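The Folding Room at Clonard

By Maxine Ellery

When the Clonard textile service took on its first contract for staff clothing, the folding was done by four people at a long table beside the dryers. The service now handles garments for 72 care homes and small hotels, and the long table has gone. In its place are separate padded stations, a scanning system that tells each worker whose clothes are whose, and, since last May, a programme of work with the automation firm Hirnport that is intended to move a share of the folding to machines.

The programme has been watched closely by other laundries in the region. Washing and drying have been largely mechanical for decades. Flat items such as sheets and towels pass through ironers and folders at a speed no person could match. Personal clothing has remained the exception. A resident's cardigan, a pair of children's pyjamas and a work shirt with a missing button all arrive in the same bag, and each must be found, turned the right way out, checked and folded by hand.

Hanane Ait Ali has managed the folding section for nine years. She describes the work as tiring in a way that visitors do not notice. The garments are light, but the movements are repeated through the whole shift, and the wrists and shoulders suffer for it. Before the programme began, she asked that any change be judged first by its effect on sick leave and only afterwards by its effect on output. The management agreed, and the condition was written into the contract with Hirnport.

The first stage did not involve any machine folding at all. Staff were asked to carry out their ordinary work in a room set aside for the purpose, using hand-held grippers in place of their fingers, so that the movements could be recorded and later used to train a robot. Each worker who volunteered received 60 hours of paid time for the task, spread over several months, and was free to return to the main floor at any point.

Taha Benjelloun was among the first to put his name down. He had expected to find it simple, having folded clothes for a living since he left school. "You learn how much your fingertips were doing," he says. "A T-shirt tells you where its seam is when you touch it. With the gripper you have to look for the seam, and you have to decide which corner you want before you go for it." He found jeans the easiest of the common garments and thin jersey the most difficult, and he was asked to write down his reasons for the engineers.

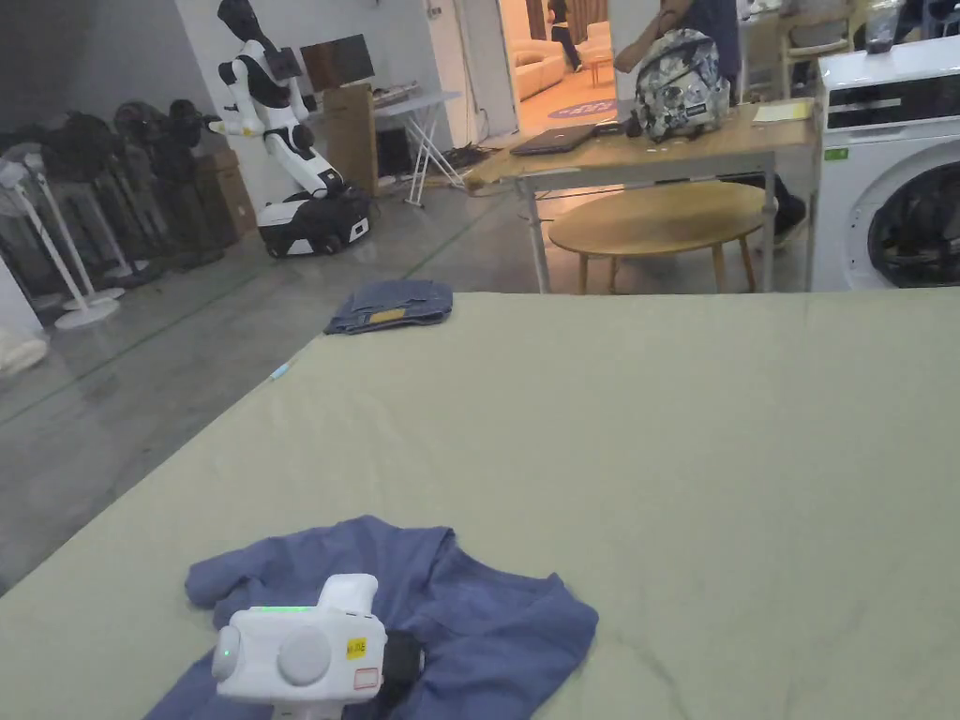
These written notes have become one of the more useful results of the work. Ismail Belkadi, who leads the project for Hirnport, admits that his team arrived with a single folding method in mind for each type of garment. The staff at Clonard used several, depending on the cloth, the customer and the shelf on which the item would eventually be stored. One hotel requires shirts folded to a narrow width for its staff lockers. A care home in Etton asks that trousers be folded once only, so that residents with weak hands can open them without help. None of this was recorded anywhere. It was passed from one worker to the next at the table.

Mr Belkadi's team has since prepared a written guide to folding at Clonard, which runs to 235 entries and has been corrected twice by the staff. New employees are now trained from it. Whether a robot will ever follow all of it is uncertain, and the present aim is more modest. In the second stage, which is due to begin this year, machines will be given T-shirts, jeans and plain trousers. Everything else will stay with people, as will the final check on every bag.

The question of jobs has been raised at each staff meeting. The folding section employs 19 people, and the management has given a written undertaking that no post will be removed for the length of the contract. Ehab Amrani, who represents the workforce, regards this as a fair beginning but points out that the contract runs for three years and that most of his members intend to work for longer than that. He would like the undertaking extended, and he would like the staff to be paid when recordings of their work are used to train machines for other customers.

"It is our skill that is in there," he says. "If it is sold to a laundry in another town, then something of ours has been sold. I do not say this to stop the project. I say it because it ought to be settled while everyone is still on good terms."

Hirnport has not yet accepted the second point. Mr Belkadi says that the matter is being discussed and that he understands the argument, though he notes the difficulty of working out how much any one person's recordings have contributed. A proposal for a shared fund, to be paid out equally among those who took part, was put to both sides in the winter and remains open.

There is a precedent of a kind. At Ragab, a smaller laundry which introduced automatic sorting some years ago, the staff negotiated a payment for the time spent teaching the system to recognise garment labels. The amount was £259 for each person. Mr Amrani considers it too low, but he keeps a copy of the agreement in his locker and has brought it to two meetings.

Other changes have been quieter. Workers who take part in the recording sessions have been moved to a pay grade which did not exist before, with the title of handling instructor. Two of them have since applied to train as machine technicians. Ms Ait Ali supports the applications, but she is concerned for those older members of her section who have no wish to become technicians and who are very good at what they do now. She has asked that the instructor grade be open to them permanently, whatever happens to the recordings.

The effect on health, which was to be the first measure, cannot yet be judged. Absence in the section has fallen a little, but the recording sessions have also given people a break from the pace of the main floor, and Ms Ait Ali is unwilling to credit the machines with an improvement that may come only from slower work. She will report on the figures when the second stage has run for a full year.

Mr Benjelloun has completed his hours and is back at his usual station, where he now folds mainly knitwear. He has asked to be present when the robot is given its first bag of customers' clothes.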